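Comparing Two Grippers and Two Camera Positions for a Bed-Making Task

Project report, Robotics Lab Practice
Washington Fagundes
Supervising group: Hashemi Lab, Tuvesham

1. Background

The task in this project was to straighten a comforter on a bed with a two-arm robot. Earlier student work at Tuvesham dealt with towels and pillowcases on a table, where the cloth is thin and the whole piece fits inside the camera view. A comforter is thick, it slides over itself, and most of it is out of view at any time. I wanted to know which gripper would be the better choice for it, and whether the camera should sit on the head or on the wrist.

The two grippers were the Gaso, a parallel gripper with flat rubber pads, and the Ploltirthorpe, which has three bending fingers. Both fit the same arm mount, so the arms and the controller stayed the same in all trials.

2. Human reference recordings

Before running the robot I needed to see how a person does the job. The recordings were made from head height, looking down past the forearms, so that the view would be close to the one from the robot's head camera. They were cut into short clips and I labeled each clip by what the hands were doing. There were 166 clips after the unusable ones were removed.

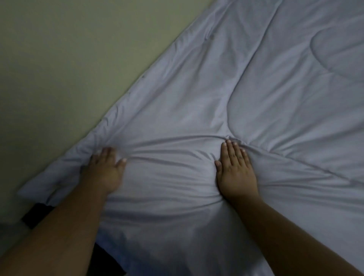
I started with four labels: push, pinch, lift and pull. After the first pass I dropped "lift" as a separate label. It was too hard to say where a lift ended and a pull began, and two passes over the same clips gave different answers. The final labels were flat push, pinch and pull. Flat push was the most common one, which I did not expect. My plan had been built around grasping, and I had to go back and add a pushing motion for both grippers.

3. Robot setup

The robot trials used a single bed with one long side against a wall. The arms were mounted on a fixed stand at the open side. For the head position the camera was 90 cm above the mattress. For the wrist position it was on the right arm, behind the gripper. Each combination of gripper and camera was run 6 times, and the comforter was pulled out of place by hand before each run.

A run was stopped if an arm touched the wall or if the gripper missed the cloth three times in a row. I did not use force sensing. The controller only had joint current to go by, and the limit was set low after the Gaso pads pressed into the mattress during a test in September and tripped the emergency stop.

4. Results for grasping and pushing

The Gaso was better at taking hold of a seam or an edge. The pads close straight and the cloth does not roll out from between them. On a flat, padded area it often closed on nothing, and the fix was to bring the other arm in and push up a fold first. This took longer but worked in most runs.

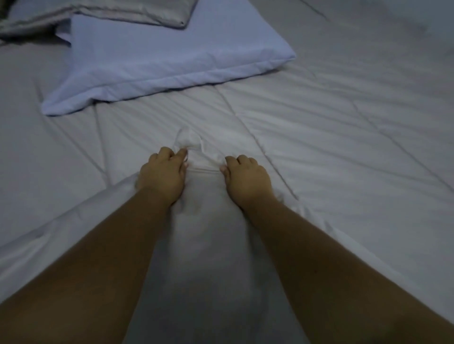
Figure 2. Reference recording: both hands at a small gathered fold in the cover, with the pillow beyond.

The Ploltirthorpe could gather its own fold by curling the fingers, so it needed the second arm less often. It was also the better one for pushing, with the fingers held straight. Its weak point was pulling. When the cloth was heavy the fingers opened slightly and the fold slipped out.

5. Results for camera position

With the head camera the arms blocked the view of the cloth right where the grippers were working. The wrist camera saw that area well but lost track of where it was on the bed, because plain fabric looks the same everywhere. The stitching helped when a line of it was in view. Low light made the stitching harder to find for both positions, and I would add a lamp before repeating any of this.

6. Remaining work

The two grippers were never mounted together, one on each arm. That is the next thing to try, with the Gaso on the right for pulling. The clip labels also need a second person to check them.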